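Careers > Robotics Safety > Call for participants

Skirisora needs people for the Nasinthorpe home-robot code of practice trial. 2 hour sessions, paid, January start. Must be 18 or over. No tech background needed, just common sense and an opinion.

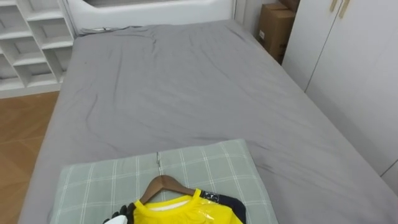
Rules are still draft. Stop button in reach, cables clear of walkways, no reaching past a moving arm. You try them, tell us wich ones are daft.
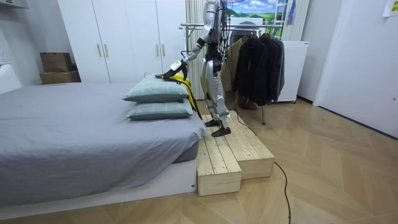 Yu says the cable rule was the one worth arguing over, and to read it before you come. Closed shoes please. Apply by 11/11/2024, over 27 spots.

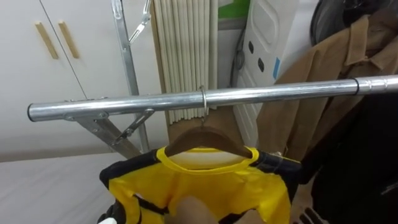
Yellow jersey on the rail.

2 comments | 18 shares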